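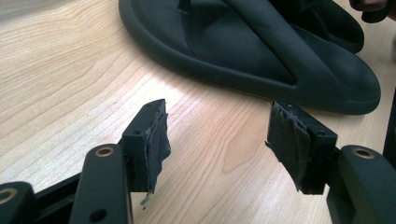 Issue 12

Used Phone Price Log - README

Hi! This is the folder where I keep my secondhand and refurbished phone listings, and this file tells you what's in it. I started the log when my old Skeltis died in May and I spent an entire weekend with far too many browser tabs open, trying to work out whether "renewed" at one store was the same thing as "grade B" at another. (Mostly no.) A few people asked for the spreadsheet, then a few more did, so now it has a README like a grown-up project.

What's in the folder

listings.csv is the main table. It has 3975 rows, one per listing, and each row is one phone offered at one price by one seller on the day I looked.

models.csv is the lookup table for phone models, with storage sizes, screen size and the carrier bands printed on the spec sheet. I typed this one in by hand, so if a band looks wrong to you, it may well be!

grades.csv matches each seller's condition words to my own four grades. More on that below.

changes.txt is what I fixed and when. It's messy.

Where the listings come from

Three sellers. Omemberg is the big one and accounts for 2133 rows. They put the condition, the warranty length and the battery note all on one page, bless them. Escobedo is a smaller outfit that mostly handles trade-ins, and Trultedcombe is the outlet store that lists open-box stuff next to the refurbished stuff and uses the same green badge for both. If a Trultedcombe page didn't say which it was, I left the condition column blank and didn't guess.

Every row was copied by me or by Jacinto Solís, who took over the Escobedo pages when I got sick of them. No scraping, no logins, no seller names beyond the store itself. If a store let private people sell through it, I skipped those listings.

Columns you'll want

price_listed is what the page said, in US dollars, before tax and shipping. price_struck is the crossed-out "was" price if there was one. Please don't use price_struck to work out savings and then go tell people about it - some of those crossed-out numbers were never charged by anybody as far as I can tell, and a couple of them went up while the phone stayed the same.

storage_gb is a plain number. unlocked is yes, no or blank. Blank means the page didn't say, and you should read that as "email them first." warranty_days is in days even when the store says months. I counted a month as 30 days and I know that's going to bug someone.
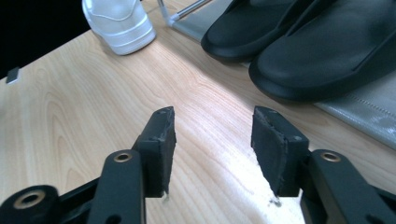 charger_in_box only became its own column in this issue. Before that it lived in the notes, along with everything else I thought was interesting at eleven at night. I went back and pulled out what I could, but older rows are patchy, so treat a blank there as no information.

About the grades

My grades are 1 to 4. Grade 1 means the seller claims it looks new. Grade 2 is light marks you'd have to hunt for, grade 3 is scratches you'd see right away, and grade 4 is anything with a cracked back, a dead button or screen burn that the seller admits to. I have held very few of these phones in my hand! The grade is the seller's promise translated into my words, and it doesn't tell you what shows up in the mail.

Amarachi Anozie went through grades.csv line by line and argued with me over Escobedo's "good plus," which I had as a 2 and she wanted as a 3. She won. If you downloaded the log before 13th August, your copy has the old version and your grade 3 averages will come out a bit high.

Known problems

Row 2212 is a Skeltis listed for less than the price of its own charging cable. I checked it, the page really said that, and it was gone the next morning. I kept it in. Drop it if you're making a chart or it will squash everything.

Some phones are in there twice under two colors, and I can't always tell if that's two phones or one phone with a confused listing. Colors are spelled the way the store spelled them, so you get gray, grey and "space-ish."
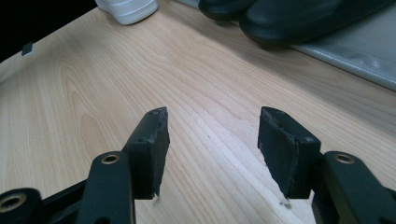 There's also a gap in the Trultedcombe rows from when they redid their site and all my bookmarks broke. I didn't fill it in from memory, so any line you draw through those weeks is your own business.

Using it

Take it, sort it, make a chart, use it to haggle with your cousin. If you post something made with it, a link back would be lovely and I'd really like to see it. Please don't sell it. And please don't treat it as a buying guide for a phone you want today, as these prices go stale fast and the cheap ones sell first.

Fixes

Send me the row number, what's wrong and what it should be. A screenshot of the listing helps a lot if you have one. Jacinto gets anything about Escobedo and I get the rest. We both have day jobs, so give it a week or two before you nudge us.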